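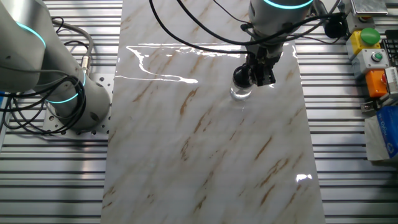 Getachew Hailu asked at handover whether the slab would stay where it is for the remainder of the month, and whether the glass trials could be written up under one heading in place of three. Both requests were agreed to. The entry below covers the slab, the ridged bench underneath it and the small glassware.

Workshop notebook, Astbridge
17th October
Entered for the surfaces and glassware file

Shares: 62

1. The slab

The marble-patterned slab remains the working surface for all small glassware. It is laid directly on the ridged aluminium. The previous entry recorded a slight rock at one corner. The slab was lifted by two people, the ridges were brushed out and wiped, and the slab was set down again on the same marks. It was then pressed at each corner in turn. The rock could still be felt at the corner nearest the sink, although it was less than before. A strip of thin card was placed under that corner and the rock ceased.

Card is not considered a suitable permanent packing. It will take up water whenever the surface is cleaned. A rubber strip has been requested from stores under the Droladden account, 40 mm wide and cut to the length of the corner. Until it arrives, the card is to be checked each morning and replaced if it is soft.

The slab is to be moved by two people at all times. It is to be carried on edge and never flat.

2. Glare

The polish on the slab continues to cause difficulty with inspection. The overhead lights show in it as white patches, and a clean area and a smeared area can look identical until one changes position. The practice adopted in July of inspecting from a standing position at the long side only is therefore withdrawn. Inspection will be carried out from the long side and then from the short side, with the head lowered nearly to the level of the surface on the second pass.

Small crumbs and dried drops are also easily lost among the brown veins. On the pale ground they are plain enough. Colleagues wiping down should follow the veins with a fingertip through the cloth. Anything raised will be felt before it is seen.

Dimming the overhead lights was considered and was not pursued, as the neighbouring bench requires them. A matt mat was also tried. It removed the glare entirely, but it shifted under the glass and was difficult to keep flat at the ends. The mat has been returned to the drawer marked Sisay.

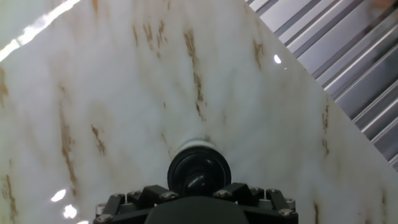 3. Cleaning

The following routine was used for the whole of this period and is to be continued without alteration until the rubber strip has been fitted.

Brush loose matter off the slab towards the short end. Do not brush towards the long side, where it falls into the ridges.

Wipe once with a damp cloth, folded in four, turning to a clean face at the midpoint.

Wipe once with the Flulanico solution, diluted with 90 parts water. The undiluted solution leaves a bloom on the polish that takes several wipes to remove.

Dry with a lint-free cloth in straight strokes along the length. Circular strokes leave marks which are visible from the short side.

Leave the surface bare for ten minutes before any glass is set down.

The ridges of the aluminium are to be cleaned separately, using the narrow brush, and always before the slab is wiped. On two occasions this order was reversed and the slab had to be done again. The brush should be drawn along the ridges in one direction. Grit collects at the edge of the slab, where the ridges run underneath, and it cannot be reached properly with the slab in place. It is proposed that the slab be lifted for this purpose once a month.

4. Glassware

Glass is to be lowered onto the slab and never slid. The base of a small cup will run a surprising distance on a polished surface once it has begun to move, and where there is moisture under it the cup may also cling and then release suddenly. One cup was lost in this way before the present arrangement. It did not break on the slab. It went off the long side and broke on the floor.

Since that loss a clear margin of 100 mm has been kept on both long sides. The margin has not been marked on the slab. Tape was tried, but it lifted at the ends after cleaning and left adhesive that had to be removed by hand. Colleagues are expected to judge the margin by eye, and a card cut to the correct width is kept with the cloths for anyone who wishes to check.

Clear glass on a veined ground is hard to judge for height. The pattern is visible through the body of the cup, and the point of contact is not obvious from above. It is recommended that the last part of the descent be watched from the side. A soft, single sound on contact is satisfactory. A double sound indicates that the cup has been set down on its edge, and it should be lifted and set down again.

Cups are to be washed, dried upside down on the rack and examined at the rim for chips before return to the shelf. Chipped glass goes in the lidded bin, wrapped in paper. It does not go in the general waste. 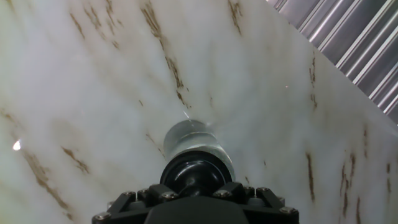 Bontu Mamo objected to the ten-minute wait in section 3, on the ground that the surface is dry to the touch well before then and that the time is better spent on the ridges. The objection is noted. The wait will be reviewed when the strip has been fitted. In the meantime the ridges may not be brushed during the wait, as this would send dust back onto a clean surface.

5. Outstanding

Rubber strip, corner nearest the sink. Requested.

Second lint-free cloth. The present one is becoming thin along the fold.

Label for the Flulanico bottle, showing the dilution. The existing label has been wetted and is no longer legible.

Whether the slab should be turned end for end, so that wear is shared between the two ends. No view has been reached. The short end nearest the door shows fine scratches when viewed from a low angle, and the other end shows fewer. To be looked at again in daylight.

Next entry to be made once the strip has been received.

This site uses cookies to remember your reading preferences. By continuing to browse you accept their use. Manage settings

Comments (4)

G. Hailu
The card under the corner was replaced this morning. It had gone soft on one side only, the side facing the sink.

Bontu Mamo
Thank you. May I ask that the spare card be cut in advance and left with the cloths? There was none to be found when I looked.

G. Hailu
Done. Six pieces, held with a clip.

Stores, Droladden account
The rubber strip is available in black or grey. Please confirm the colour and whether adhesive backing is required.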